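KEEPING OLD ELECTION PAPERS AND POSTERS AT HOME

Many families have a box with political papers in it: the front page from the day a government fell, a leaflet for a referendum, a poster which a grandfather took home from the square. Such papers were printed cheaply and for one week only. With a little care they can be read also by the grandchildren.

Choose the place first. The attic is too hot in summer and the cellar is damp, so take a shelf inside a bedroom closet, away from the outer wall.

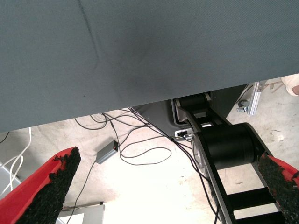

Fine woven cloth in blue-gray

Before you put anything away, wash your hands and dry them well. Work on a clean table with no coffee on it. Open every newspaper completely one time and look between the pages, where people liked to leave ballots, tickets and small party cards. Keep these together with the newspaper, but in their own envelope, and write in soft pencil on the envelope where you found them.

Remove paper clips and pins. Rust makes a brown mark which you cannot take out later. If a staple does not want to move, leave it until you have a thin, flat tool - pulling with the fingers will tear the fold. 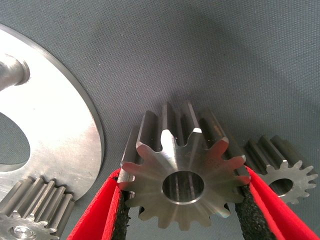 Steel spur gears on dark gray woven fabric

Newspapers. Store them flat, opened to the full page if your box permits it. If you must fold, use only the old fold and do not make a new one. A box can hold up to 200 sheets, but check that you can still lift it with one hand under each end. I put a sheet of acid-free paper between one issue and the next.

Posters. Roll them around the outside of a wide tube, with the printed side out, and cover with clean paper. Never use a rubber band. Cotton tape, tied loosely in two places, is enough.

Leaflets and speeches. Sort them by election and not by party. I did it by party the first time, and then the parties from Amton and Prumine joined, separated again and changed their names, and after 12 years I could not find anything. With the year on the folder it is simple.

Badges and ribbons. These must have a separate box. The metal is bad for the paper, and the paper is not good for the metal.

Adhesive tape. Do not repair tears with it, also not with the kind which is called invisible. It becomes yellow and the glue goes through to the other side. Lay the torn piece in its correct position inside a clear polyester sleeve.

Smell. If the papers smell of smoke or of cellar, leave them in an open box in a dry room, out of the sun. Do not spray anything.

List. Write on one page what is in each box and keep the page on the inside of the lid. My list for the Zapata council elections has 13 lines, and I look at the boxes again every September, when the heating is still off.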